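## Cups, cups and a few more cups

Hello again, everyone, and thank you for all the kind notes about the last issue (yes, the pumpkin loaf recipe will be back, I promise, as soon as I find where I wrote down the oven temperature).

I want to talk about cups this time. It may not sound like much of a topic, but anyone who has stood behind the tea table at Grendside on a busy morning will know how much of our little centre's life passes through them. Lesego Jacobs went through the order book for me over the summer and found that we used 3,539 paper cups last year, and that was with the kitchen closed for most of September while the floor was being done! Of those, 1,530 went to the Saturday breakfasts alone. I had to sit down when I saw it, and then of course I had a cup of tea.

So we've been having a bit of a think. The old cups came from Flollix in the big brown sleeves, and they were the ones with the swirly pattern that half of you liked and the other half told me looked like a dentist's waiting room. They were also rather thin, and I've lost a good cardigan to one of them. Kristýna Procházka suggested we try a plain white one instead, with no printing at all, so the children can draw on them and the grown-ups can put their names on and stop picking up each other's coffee by mistake. She brought a sleeve along, and we've all grown quite fond of them.

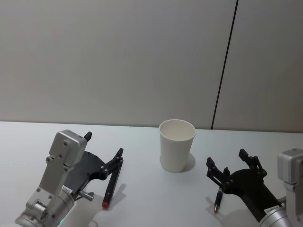
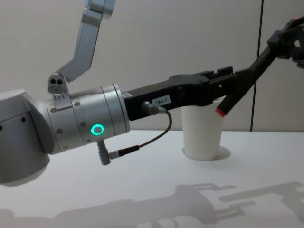
Plain white, a little wider at the top than at the bottom, and about as simple as a cup can be.

I took a few home to live with for a week, which my family found very funny. I've had tea in them, and soup, and one held my sewing pins until somebody needed the table. My own test was the walk from the kettle to the back fence with a full one, and I'm pleased to say the cardigan came through it. The colour shows up lead pencil nicely, though felt pens are better if you want your name to last past the first refill.

We've put in a first order with Sumampouw for 1,845 of them, which ought to see us comfortably into the cooler months — and perhaps further, if people remember to bring a mug from home when they can. There's a shelf for mugs beside the sink now, and it holds a good many more than it did when it was full of old phone books. Please do label yours. We have three blue ones that nobody has claimed and I'm getting rather attached to them.

The last of the swirly ones, up to 300, are in the cupboard under the stairs. They'd do very well for seedlings, so if you're starting your beans or your basil on the windowsill, come and help yourself. Poke a hole in the bottom with a skewer first. Lesego has already carried off a sleeve for her tomatoes and I expect to be paid in chutney.

The used ones still go in the bin with the green lid, stacked if you can manage it, and the lids and stirrers go in the other one. If you'd like to help on the tea table, even for an hour, pop your name on the sheet by the door or catch me or Kristýna at breakfast. We could do with an extra pair of hands for the washing up, too.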